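4. Berth Power Demand and Connection Practice at Stetia

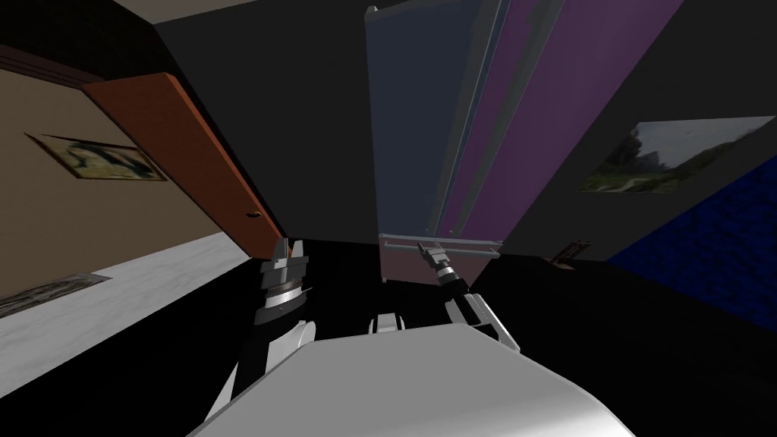 The demand model described in Section 3 was applied to the port of Stetia, where two of the four cruise and ferry berths have had shore power outlets since the terminal was rebuilt. The remaining two berths, together with the Dremach bulk quay on the north side of the harbor, have no fixed supply, and ships lying there run their auxiliary engines for the whole of their stay. Port call records were obtained from the harbor office in the form in which they stood on 3/25/24. Later corrections to those records were not taken into account.

The records cover 582 calls. For each call they give the berth, the time of first line ashore, the time of last line let go, and the class of ship. They do not give the electrical load. Load was therefore assigned by ship class, using the hotel load values in the model, and was adjusted for the season only in the case of passenger ships. Refrigerated cargo was treated separately, as the number of powered containers on board varies too widely between calls for a single class value to be of use.

4.1 Connection time

Shore power reduces engine use only for the part of the stay during which the ship is connected. In earlier work this part has often been taken to be the full time at berth. The Stetia records do not support that assumption. Calls at the equipped berths show a delay between first line ashore and transfer of load, and a second, shorter delay before departure, when the engines are started and the cable is taken back to the quay. On longer stays the two delays have little effect on the total. On ferry calls of under two hours they take up a large share of the stay, and on several such calls no connection was made at all.

Three causes were recorded by the terminal operator, Cárdenas. The first was the position of the ship. The cable reel on the older outlet has a short reach, and a ship berthed port side to may lie with its connection hatch beyond it. The second was staffing, as two trained persons must be present on the quay for a high-voltage connection, and the same crew serves both outlets. The third was a mismatch of frequency, which affected 11 calls before the converter was placed in service in May. After that month no call was refused for this reason.

4.2 Supply limits

The substation that feeds the terminal was sized for one large ship at a time. When both equipped berths are occupied, the operator gives priority to the ship with the longer planned stay, and the second ship remains on its own engines until capacity is free. The model was changed to reflect this rule. Without the change it overstates the energy delivered in the summer months, when paired calls are most frequent — the period in which air quality near the passenger terminal is also of greatest concern to the port.

Battery storage on the quay was considered as a means of serving the second ship. The case examined was a unit of 300 kilowatt-hours, charged overnight and placed beside the Fola ferry ramp. A unit of this size can carry a small ferry through a short stay. It cannot serve a cruise ship, and it would not remove the need for the priority rule. Storage of this kind is best regarded as a local measure for ferry traffic, and it was kept out of the main results.

4.3 Treatment of the bulk quay

Ships at the Dremach quay were modeled with and without a fixed supply. Stays there are long, and the hotel load is low and steady, so the connection delays discussed in Section 4.1 matter less than elsewhere. The load of cargo gear is harder to treat. Ships that discharge with their own cranes draw in short, high peaks, and the call records do not say whether ship or shore gear was used. Both cases were run, and the results are given as a range in Section 5.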